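About Relstead

Home
What we do
Repairs
Care guides
About us
Contact

Relstead is an outerwear repair and cleaning business. We wash, mend and re-fill down and synthetic jackets, parkas, sleeping bags and quilts for people who would like to keep using them. We also do contract work for shops that want their customers to have somewhere to send a coat with a broken zipper.

How we started

The business began as the back half of a dry cleaner. The dry cleaner took in winter coats every spring, and a good share of them came in with torn pockets, missing snaps or flat spots where the filling had moved. Most places sent those coats back clean and still torn. We put two sewing machines behind the counter and started fixing them while they were there.

Within a few winters the repair side was bringing in more work than the dry cleaning. We sold the dry cleaning equipment, kept the counter and the name, and moved into our present building on the old mill road. It has a loading door, good north light and enough floor for the washers to sit apart from the sewing tables. Down gets into everything, so the filling room has its own door and its own air filter.

What we work on

Puffer jackets are the largest part of what we do. After those come ski wear, work coats, children's snowsuits, sleeping bags and bed quilts. We replace zippers, sliders, cuffs, elastic and drawcords. We patch burns and tears, rebuild pockets, take up sleeves and add filling to baffles that have gone thin. We wash everything before we mend it. Seams hold better in clean cloth, and a washed jacket shows us problems that a dirty one hides.

We do not work on leather, fur or wetsuits. We can sometimes help with waterproof shells, but a shell whose inner coating is peeling is past repair, and we will tell you that before you spend money on shipping.
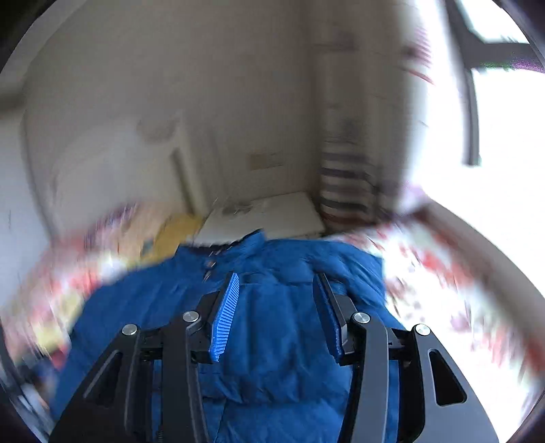

A blue quilted puffer jacket.

How a repair works

You can bring a garment to the counter or mail it to us. Either way it gets a paper tag with a number, and the tag stays on it until it goes home. One of our menders looks it over and writes up what it needs and what that will cost. We send you the estimate and wait for your answer. If you say no, you pay return postage and nothing else.

If you say yes, the garment goes into line. In summer the wait is usually short. From November until the end of January it is longer, and we post the current wait at the top of the Repairs page so you can decide whether to send your only winter coat. Many of our regular customers send theirs in when the weather turns warm and get them back well before they need them.

We match thread and fabric as closely as we can. Colors fade with wear, so a new panel next to an old one may look a little brighter at first. If a close match is not possible we will send you a few choices, and some people pick a contrasting patch on purpose.

Our materials

Our replacement down comes from one supplier, Plolen, and we keep two grades on the shelf. For synthetic garments we use a short-fiber fill that can be blown into a baffle through a small opening, which saves opening the whole seam. Zippers are the hardest thing to keep in stock. We hold 162 combinations of length, tooth and color, and still have to special-order for older ski jackets.

The soap we use is a plain down wash with no softener. Softener coats the down and stops it from lofting, and a lot of the jackets we see as "worn out" only need the residue washed out of them and a long, slow turn in the dryer.

Who works here

We have a small staff of menders and washers, plus seasonal help in the fall. Some of our menders came from bridal and upholstery shops and some learned here. New menders start on cuffs and hems, then move to zippers, and take on baffle work last - it is slow, and a mistake means a good deal of vacuuming.

Our trade customers

Rurnis, the outdoor store, was our first trade account and is still our largest. We also handle returns and warranty mending for Eglītis, which makes quilted coats for children. Trade work is done at separate tables and does not move ahead of work from the public.

If you run a shop and would like to talk about an account, please use the trade form on the Contact page. We ask for a minimum of 50 garments a year.

Spare coats

Now and then a garment is never picked up. We hold each one for a year and write to the owner more than once. After that it is cleaned and passed on to local coat drives. Last winter we sent out 132 coats this way, along with a few boxes of gloves and hats that had been left in pockets and sleeves.

Visiting us

The counter is open on weekdays from 8 a.m. to 5 p.m. There is parking beside the loading door. Please empty your pockets before you come in, and close all zippers if you are mailing a garment. Mail-in labels and packing instructions are on the Repairs page.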